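Municipal Borrowing and Household Spending in Nernport: Term Project Report
Applied Public Finance, second-year group report
Submitted Sun 3 April

1. Purpose

The project examined whether the town of Nernport can keep its current spending plan if local tax receipts fall below the budget forecast. We used the adopted budget, the two mid-year revisions, and a household survey carried out in February. The neighboring town of Flivwood was used for comparison because it has a similar population and the same mix of port, warehouse and retail jobs.

2. Data

The budget lists 357 separate spending lines. We grouped these under 26 headings so that they matched the Flivwood accounts. Capital transfers were kept apart from operating costs. Lines with no spending in either year were left in the totals but dropped from the growth rates.

The survey was sent to 1168 addresses in the Godoy and Tunent districts. Returns were weighted by district and by household size. The response rate in Tunent was lower, and the results for that district should be read with care.

3. Method

We built a simple revenue model with three inputs: taxable payroll, retail turnover and property values. Each input was lowered in turn while the other two were held at the budget figure. A final run lowered all three together. Debt payments were treated as fixed, as the bond terms do not allow deferral before the first call date.

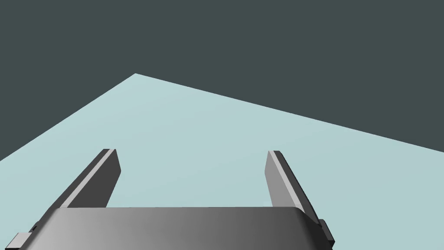
Capital spending was the hardest heading to model. Most of it is tied to equipment at the port, where purchases are planned over several years and paid in stages. A parallel-jaw gripper with two fingers, for instance, would fall under handling equipment in our grouping, while the arm control software would fall under services. The two headings have different depreciation rules, and moving one item between them changes the yearly charge. We followed the town's own classification wherever it was stated and used the Flivwood rules for the rest.

4. Results

In the single-input runs, lower retail turnover had the smallest effect and lower payroll the largest. The reserve fund covered the gap in each case. In the combined run it did not, and the shortfall appeared in the second year. Some 60 percent of that shortfall came from operating costs that are fixed by contract.

Survey answers pointed the same way. Households in Godoy expected to put off large purchases, mainly vehicles and home repairs. Spending on food and rent was expected to stay level in both districts.

5. Limits

The model has no price term. It also assumes that state grants arrive on schedule, and the revised budget shows one grant already moved to the following year. A later version should use quarterly receipts, which the town office releases on request. The full list of headings and the survey form are in Appendix A; model code is in Appendix B.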